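**Ticket 3149 -- Scale at register 7 prints the wrong weight on produce labels**

Opened 2/6/21 by Shahnaz Akanda, Espinoza (front end)
Assigned to: Zeeshan Yousafzai
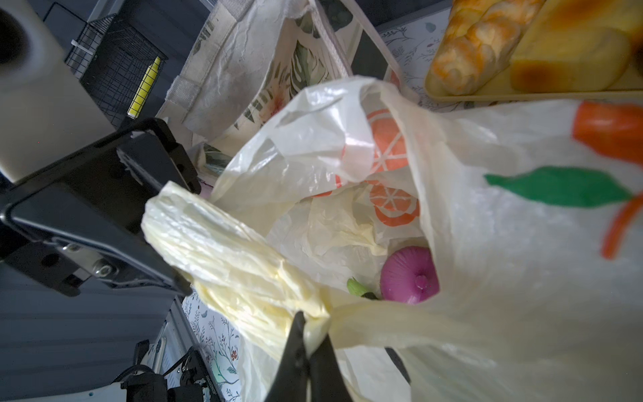
*Plastic shopping bag, off-white with the printed design.*

**Shahnaz Akanda**

Hi Zeeshan, I hope you're keeping warm over there. I'm sorry to start a new ticket when you only just closed the last one for us, but the scale on 7 is acting up again and I've had two customers come back to the desk with it. The label comes out heavier than the shelf scale says, always heavier, never lighter. A lady with a bag of carrots was very sweet about it, and I gave her the difference out of the drawer and wrote it up. I put our 200 gram check weight on it after she left and the display said 207. I took it off, put it back, and got 207 again. Then I had to go and cover a break, so that's as far as I got.

The other registers seem fine, but I've only tried the two next to it.

**Zeeshan Yousafzai**

Thank you Shahnaz, and please never be sorry about a new ticket, I would much sooner have ten small ones than one enormous one! You did just the right thing with the check weight.

Could you try these for me when it's quiet?

1. Close the lane and take everything off the plate, including the little mat if somebody has put one back.
2. Lift the plate straight up and look under it for grapes, onion skin, coins.
3. Check the bubble in the level at the back left.
4. Put the plate back, wait for the zero light, and try the 200 again. Then try the 100.

Write down both numbers for me, even if they look right.

**Shahnaz Akanda**

Done, and it took me longer than it should have, as the plate was stuck on one corner. No mat. There was onion skin and a twist tie under there, and I cleaned it all out with the dry brush. Bubble is in the middle. The zero light came on.

With the 100 on it: 107
With the 200 on it: 207

So the same seven grams over both times, if that means anything to you. Teodoro was standing with me and he thinks it's something to do with the bags, because we changed over to the new ones in December.

**Zeeshan Yousafzai**

It means a great deal to me, and Teodoro deserves a coffee! If the scale itself had drifted I'd expect the heavier weight to be off by more. Being off by the same amount on both makes me think of the tare setting, which is the allowance the register makes for the bag. I've had a look from here and the profile on 7 is called "Cindow old", and the tare in it was entered with the sign the wrong way around -- so it adds the bag on when it should be taking it off. The other lanes are all on "Flesico std". My guess is that 7 was missed because it was switched off the night the profiles went out, but I can't prove that from the log.

I've pushed the right profile just now. Would you sign off, sign back on, and try both weights once more? For a bare check weight, please press NO BAG first, or you'll come up short and we'll both get a fright.

**Shahnaz Akanda**

Signed off and on, pressed NO BAG.

100: 100
200: 200

Lovely! I also tried some carrots in one of the new bags, and the label matched the shelf scale. I've opened the lane again.

One more thing while I have you. The label printer on 7 is a bit faint on the right side. It's readable, just faint. Should that be a separate ticket?

**Zeeshan Yousafzai**

Yes please, and put it under Elter, as they look after the printers now. Shahram Talebi picks those up, and he'll want to know when the roll was last changed.

I'm going to leave this one open overnight and check that the profile is still there after the nightly restart.

**Zeeshan Yousafzai**

Profile held after the restart. Register 7 still shows "Flesico std". I've deleted "Cindow old" from the server so it can't be picked up by mistake, and copied Maxence Riviere in for the refund notes.

Status: Closed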